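Visit Report: Truna Shared Workshop and Home Build Program

Prepared by Ildikó Kiss for the Feslow Makers' Association

Members of the Association visited the Truna shared workshop on June 12, 2026, at the invitation of its coordinator, Halldóra Vestergaard. The purpose of the visit was to learn how Truna supports members who build automation equipment partly on its premises and partly in their own homes, and to decide whether a similar arrangement could be offered in Feslow. Enda Daly and Ermira Mladenović took part on behalf of the Association.

Truna occupies the ground floor of a former print shop. The space is divided into a machine room, an assembly room and a storage area with lockers for current projects. The machine room holds a small lathe, a drill press, two benches for electronics work and a row of 3D printers that members reserve through a paper calendar by the door. Membership costs 33 per month and includes use of all equipment after a safety session. Printing material is charged separately by weight.

The main subject of the visit was the laundry project led by Panagiotis Gashi. Its aim is a low-cost arm, built by members, that can pick up and fold ordinary clothing. Mr. Gashi explained that the group decided early on to postpone the arm itself and to work first on the fingers and on recorded examples of the task. Members therefore build handheld grippers at Truna and take them home, where they handle clothes and household textiles in the rooms where such work is normally done. The recordings are brought back on memory cards and reviewed in the assembly room.
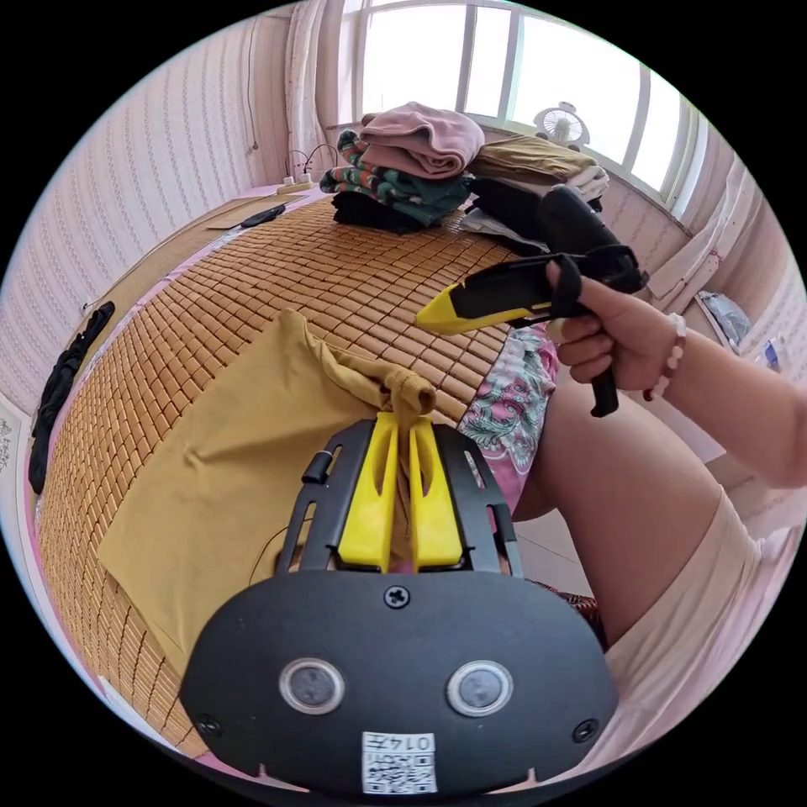
Thin fabric remains the most difficult material. Mr. Gashi reported that the first fingers, which were solid, slid over a single layer of cotton and closed on nothing. The present ones were redrawn several times, and the print settings for each version are kept in a binder that visitors were free to read. Ms. Mladenović asked whether softer filament had been tried. It had, but the fingers bent outward when a folded towel was lifted, and the group returned to a stiffer grade with a thin pad at the tip.

The group has recorded 208 folding sessions to date. Of these, 70 have been reviewed in full. Review is slow work, and Ms. Vestergaard acknowledged that the backlog is the main weakness of the program at present. Each session is checked for dropped items, for moments when the cloth is hidden from view and for errors in timing between the left and right units. Sessions that fail on the last point are set aside and not repaired.

After lunch the delegation was shown the assembly of a gripper from a kit of parts. The work took most of the afternoon. Mr. Daly, who had not used the tools before, completed one unit with help and found the routing of the cable to be the least satisfactory step. The written instructions for this step refer to an older body and should be corrected before they are shared with other workshops. Truna has agreed to send the revised pages to Feslow when they are ready.

Some practical points were noted for our own planning. Equipment lent to members is signed out for 7 days and may be renewed once. Members working at home must obtain the agreement of everyone in the household before recording. Batteries are charged only at the workshop. Spare screws and fingers are sent home with each set, as small parts are often lost between rooms.

The delegation recommends that the Association borrow one pair of grippers from Truna for a trial in October, and that two members attend the assembly session beforehand. The cost of travel can be met from the existing visits budget. A request for bench space has been sent to the board, and Ms. Mladenović will serve as contact for members who wish to take part.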